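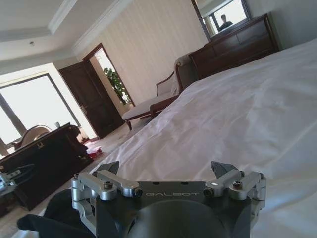
GALBOT gripper with silver linkages, close view

Herko Night Recorder
Environmental logging unit for paranormal investigation groups
Supplied by Brernetier Equipment

Price: $434.00, excluding shipping and sales tax
Availability: In stock
Page last revised: 6 Jul 2025

Overview

The Herko Night Recorder is a portable logging unit for groups that conduct overnight investigations in houses, inns, theaters and other buildings with a reported history of unexplained activity. It records air temperature, relative humidity, air pressure, magnetic field strength, floor vibration and sound on a single shared clock. All readings are written to one memory card and may be reviewed with the Cliltesero software included in the purchase price.

The unit is intended for unattended use. Once started, it requires no attention from the investigating party until the session is closed. Groups that have previously used several separate handheld meters will find that the shared clock removes the need to match times by hand. A change in temperature and a sound recorded in the same room can be placed side by side to the second.

The Herko Night Recorder measures physical conditions. It does not identify their cause. Brernetier Equipment makes no claim that any reading taken with this unit is evidence of a spirit, presence or other paranormal agency, and asks that purchasers who publish their findings respect this position when naming the product.

Sensors and recording

Temperature and humidity are measured by a probe on a short flexible lead. The probe should hang freely and should be kept away from radiators, window glass and the bodies of those present. A longer lead is available as an accessory for use in stairwells and chimneys.

The magnetic field sensor reads on three axes and reports a combined value. It is sensitive to household wiring, refrigerators, elevator motors and mobile phones. The manual contains a form for the baseline survey, which should be completed in daylight with the building in its normal condition and again after the power to unneeded circuits has been shut off.

The vibration sensor is fixed inside the base and works only when the unit stands on a hard, level surface. Carpet will reduce its response. Where a room is fully carpeted, the unit may be placed on the stone slab supplied with the Quezada field kit.

Sound is captured by two microphones set at right angles. Recordings are stored without compression. Automatic gain is switched off at the factory, as it raises faint noises to a level that can mislead a listener, and it is recommended that this setting be left unchanged. Groups wishing to review possible voice recordings should have at least two persons listen separately and write down what they hear before discussing it.

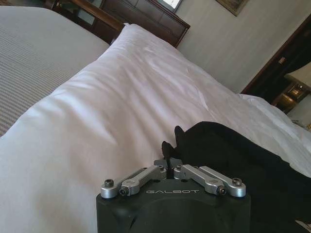 Written notes of this kind may be attached to the session file in Cliltesero, where they are locked once both listeners have submitted them. A printed form is provided for groups that prefer paper.

Power and memory

The internal battery will run the unit for some 22 hours with all sensors active. Cold buildings will shorten this period. The battery is charged through the port at the rear and cannot be charged while a session is in progress, since the charging circuit creates a magnetic field of its own. A spare battery may be ordered separately and can be fitted without tools.

The memory card supplied is sufficient for several full nights of recording. When the card is full, the unit closes the session in good order and shows a steady amber light. It does not write over earlier data.

Placement

A single unit is suited to one room. For larger properties, up to 11 units may be linked by radio so that all of them keep the same time. Linked units do not need to be in sight of one another, although thick masonry walls may reduce the range. The linking procedure should be carried out with all units on one table before they are taken to their positions.

Groups should draw a floor plan before the session and mark the position of each unit, each camera and each person. The plan is of little value if people move without recording the fact. The manual recommends that one member of the party remain in a fixed location and keep a written log of doors opened, vehicles passing, heating systems starting and any conversation that may be picked up in another room.

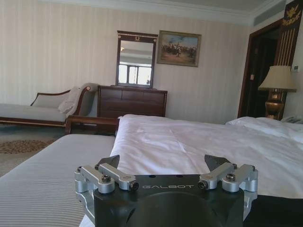 GALBOT lettering on a black housing

Use in bedrooms and guest rooms

Many reports received by investigation groups concern bedrooms. These rooms call for extra care. Mattress springs and metal bed frames can disturb the magnetic sensor, and the unit should be placed on a table or on the floor, well clear of the bed. Electric blankets and powered bed bases must be unplugged at the wall. Bedside clocks should be removed from the room for the length of the session.

Bedding settles over a period of hours and can produce soft sounds that are easily taken for footsteps or breathing. Where practical, the bed should be made up well before the session opens and left alone. Water pipes and air ducts behind the headboard wall should be noted on the floor plan.

Where a person is to sleep in the room during recording, that person must give written consent. A consent form is included with the unit. Hotels and inns should be asked for permission in advance, and the unit must never be left running in a room that will be occupied by other guests.

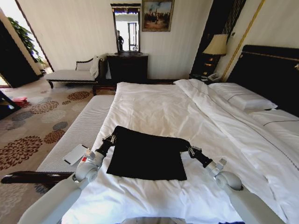 Large bed in white linens, black cloth held above it by two white robot arms

Cliltesero software

Cliltesero is a review program for desktop and laptop computers. It displays all channels from a session on one time line and allows any part of the record to be marked, named and exported. The original file is never altered. Each export carries the serial number of the unit, the firmware version and the time of the session, so that another group can check the same passage against the source.

The February release added a comparison view, in which the baseline survey is shown behind the session record in gray. It also corrected a fault that caused air pressure to be shown in the wrong unit on printed reports. Owners of earlier versions may update without charge through the Help menu.

No account is required. Session files remain on the owner's computer unless the owner chooses to share them.

Contents of the package

Herko Night Recorder
Temperature and humidity probe on short lead
Battery, fitted
Charging cable and wall adapter
Memory card
Printed manual
Pad of 100 session forms
Consent forms
License for Cliltesero

Accessories sold separately

Quezada field kit. Padded carrying case with fitted foam, stone slab, spirit level, chalk, measuring tape and a red-filtered flashlight. The case will hold one unit and its accessories.
Long probe lead. For stairwells, attics and chimneys. The lead is gray and should be taped down where people may walk.
Spare battery. Should be stored partly charged.
Tripod plate. Not to be used when vibration is being recorded.

Care and calibration

The case may be wiped with a soft, dry cloth. Solvents and spray cleaners must not be used. If the unit has been brought from a cold vehicle into a heated building, it should be left switched off until it reaches room temperature. The same applies in reverse for cellars and unheated chapels. Readings taken before the probe has settled are a common source of reported cold spots.

Each unit is supplied with a calibration record. Calibration should be repeated every two years, or after a fall. Units may be returned to Brernetier Equipment for this service, and a new record will be issued. The battery should be removed before shipping.

Warranty and returns

The Herko Night Recorder is covered by a two-year warranty against faults in materials and workmanship. The warranty does not cover water damage, damage caused by falls, or loss of data. Unused units in the original packaging may be returned for a full refund, less shipping. Memory cards that have been unsealed cannot be returned.

Requests for repair should state the serial number, the firmware version and the color of the status light at the time of the fault. Registered groups and historical societies may apply for purchase on account using the form in the Orders section.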